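Collecting Demonstrations for a Cutlery Sorting Policy: Project Report

Section 4. Data collection

By February we had a policy that could pick up a spoon from a bare desk and not much else. The supervisor's comments on our interim draft said the model needed more data. We were not convinced that more was the answer, but we agreed to test it, and this section sets out what we gathered and what we think it is worth.

All demonstrations were made with hand-held grippers, with no arm involved. We called our recording set-up Botar and the finished collection Paltby, and both names are used below. The final count for Paltby was 704 demonstrations, of which 530 survived checking. Most of the rejected ones were lost because the tracking drifted when the operator turned too quickly. A few were thrown out because the fingers closed on two items at once and we could not agree on a label.

4.1 What the papers promise

The usual claim is that people can collect this kind of data in any home with very little training. We would put it less strongly. Our first 10 sessions were close to useless, as each of us had a different idea of where a pick begins and ends. We wrote a rule for this afterwards (start with the fingers open and clear of the tray, stop when the item has been let go) and did not go back to repair the early files. Anyone comparing our results with those of the Grasso baseline should keep this in mind.

4.2 Objects and surfaces

We used forks, spoons and chopsticks in metal, plastic and wood. Patterned cloth was chosen on purpose, as the interim model had only ever seen plain surfaces. Trays were allowed to sit at any angle. Metal gave the most trouble in labelling, and thin handles lying side by side were often marked as one object by the automatic step, so we corrected them by hand.

Two views from collection, a metal spoon in the fingers first and a plastic serving fork second:
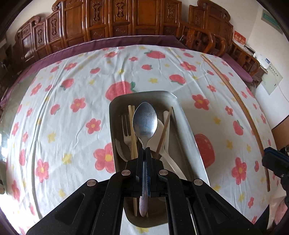
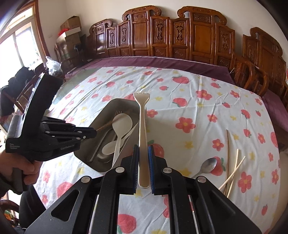

4.3 Does it help?

Partly. With all the checked data the policy picked the right item more often on cloths it had seen in training. On a new cloth the gain was small enough that we would not like to defend it. We ran only 8 trials for each condition, and a single lucky grasp changes the picture a good deal.

We also suspect that the model has learnt our habits. Both main operators tend to approach from the same side, and when we turned the tray to face the other way, the policy hesitated or closed on nothing. More demonstrations from the same two people would probably make this worse. The group taking the project on at Temelport should bring in new operators before they add new objects, and should keep a set of rooms aside for testing from the first day. We left that until the end, and our test figures are weaker for it.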